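News > Round the Building > Household and Crafts

Baskets: sorting, cleaning and the spring sale

The basket cupboard at Idham Hall has been emptied for the first time in years. Anyone who has used the kitchen lately will know that the bottom door no longer shut and that the top shelf had to be approached with care. The work was done over two mornings in the small meeting room, and the cupboard now closes.

The final tally was 719 pieces, if you include lids, liners and the flat raffia mats that go under the teapots. Most were bread baskets and shallow fruit baskets from the years when the hall did its own catering. There were also hampers, a set of nested square baskets from the old Stostach shop on Mill Lane, and a good many that arrived after jumble sales and were never collected.

What is being kept

We are keeping 300 pieces. These are the ones in regular use for lunches, the harvest supper and the flower rota, plus a small reserve. They have gone back into the cupboard by shape, with ovals on the upper two shelves, rounds in the middle and anything with a handle at the bottom. Please return them the same way. Stacks should be no higher than the shelf lip, as the lower ones go out of shape under the weight and will not sit flat again.

The mats are in the drawer beside the cooker. The liners have been washed and ironed and are in the linen chest, not with the baskets.

What is being sold

Baskets that are sound but surplus will be on a table at the spring sale in April. Small ones will be priced individually and the hampers will be sold by sealed bid. If you lent or gave something to the hall and would like it back, please look through the boxes in the side corridor before the end of January. Each box has a list taped to the lid. After that we shall assume that everything in them can go.

A few were past saving. Willow with worm in it has been burned, and three or four badly split bread baskets went the same way. The base of one hamper gave out when it was lifted, and the leather straps were kept for mending others.

Cleaning

Several people have asked what we used, and the answer is very little. A soft, dry paintbrush, an inch wide, does most of the work. Go along the weave and then across it, and turn the basket over often so that the crumbs fall out. Bread baskets hold a surprising amount in the corners. A vacuum cleaner with the brush head is quicker on the hampers but too rough for anything fine.

For greasy marks, wipe with a cloth wrung out in warm water and a drop of washing-up liquid, then again with plain water. Do not soak anything. Dry it in moving air, away from the radiator. A basket dried too fast goes brittle at the rim and the strands will snap the next time it is picked up. We tried Verbeke furniture polish on one of the older hampers and would not do so again. It left the lid tacky and the smell took a week to go.

Open rims need more patience than plain ones. Where the edge is worked in loops, dust settles at the point where each loop crosses its neighbour, and a brush only pushes it further down. A cotton bud, barely damp, is better. Work from the inside of the basket outwards and hold the loop steady with a finger while you do it.

Always put something under a basket while you clean it. The table tops in the meeting room are white and they mark easily. Old newspaper is no good, as the print comes off, but a folded towel is fine.

Lift by the base, with a hand underneath, and never by the edge. Looped rims are the first part to go on almost every basket we had to throw out, and the damage nearly always starts where people take hold of them.

The oval with the looped edge

One of the pieces staying is a shallow wicker oval in yellow and golden tan, going to honey-brown lower down. The sides are woven more tightly than the rim, which is a row of overlapping open loops. It will be used for rolls at the lunches, with a liner, and it should live at the very top of its stack with nothing inside it.
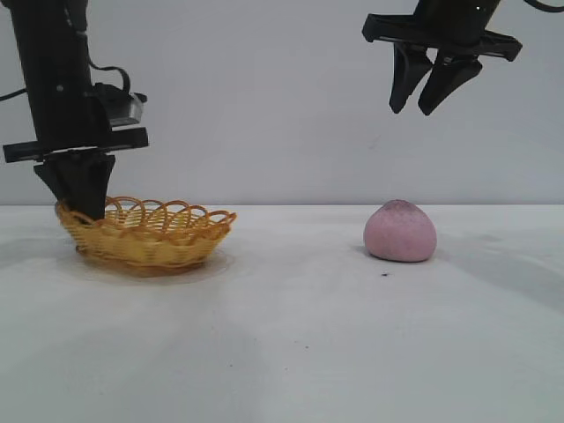

Repairs

A repair morning will be held once the weather is warmer, and the date will be in a later newsletter. It will suit beginners. We can deal with loose ends, lifted rims and missing handles, but not with broken bases. Bring the basket, a pair of secateurs if you own some, and an old towel. Cane and willow will be provided and there is no charge, though a donation towards materials would be welcome.

If a strand has come adrift before then, leave it on the basket. Do not trim it off and please do not glue it. Glue sets hard and the rest of the weave works against it, so the next break comes right beside the first. A turn of cotton thread will hold the end in place for as long as needed.

Storage at home

The cupboard was damp at the back, and that explains the worst of what we found. The same applies to garages and to the space under the stairs. Wicker keeps best in a dry room with some air, out of direct sun, and without a plastic bag over it. An old pillowcase makes a good cover. If you see fine pale dust under a basket, shake it out over a dark cloth and look at it again a few days later. Fresh dust means live worm, and the basket should go outside straight away and be kept apart from any others.

The cupboard itself

The back panel has been treated and a vent has been cut in each door. The larger job is the outside wall behind it, where the pointing has gone. We have one quote, for £2,280, and are waiting for a second. The Pillness Fund has been asked whether it can help, and the sale money will go to the same purpose.

Up to 25 baskets may be borrowed at a time for private parties. The borrowing book hangs on a string inside the left-hand door. Write down how many you take and of which shape, and cross the entry out when they come back. Please brush them out before you return them.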